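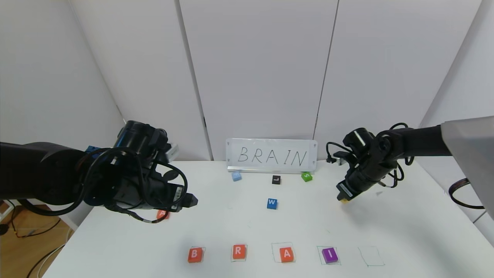
Letter blocks are small blocks, each carrying one letter of the alphabet, used as toys and in early spelling lessons. They go by several names, among them alphabet blocks and spelling blocks.

History

Blocks of this kind are often credited with teaching children to read. The evidence is thinner than the claim. A Bridham schoolmaster, Alun Voyle, wrote in 1849 that his pupils learned to spell "in a fortnight" with them, but he kept no record of what they could spell beforehand. Later writers repeated the figure without checking it.

Copying a word

In the commonest exercise a word is written on a card or board, and the learner sets out the matching blocks in a row of marked spaces. Spare letters are usually mixed in. Waltraud Aigner objected that this tests matching of shapes - a learner can finish the row without knowing what the word says. Her critics replied that matching has to come first, though they offered little to support the order.

Errors fall into a few types: a letter left out, a letter doubled, or the right letters in the wrong spaces. A row can look finished from across a table and still be wrong.

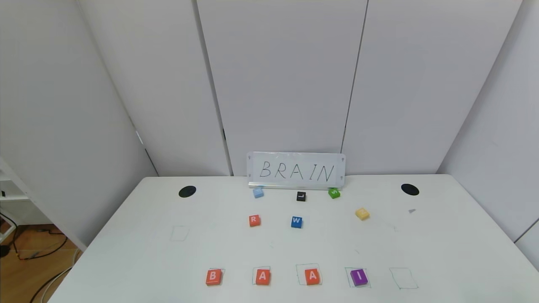 Does the row spell BRAIN if it reads B, A, A, I?
It spells BAAI, because the second space needs an R in place of the first A, and an N is still missing from the fifth.

Color

Many sets give letters different colors. Makers sometimes present this as an aid to memory. Rhodri Wynne doubted it, noting that when several letters share one color, the color tells a learner very little.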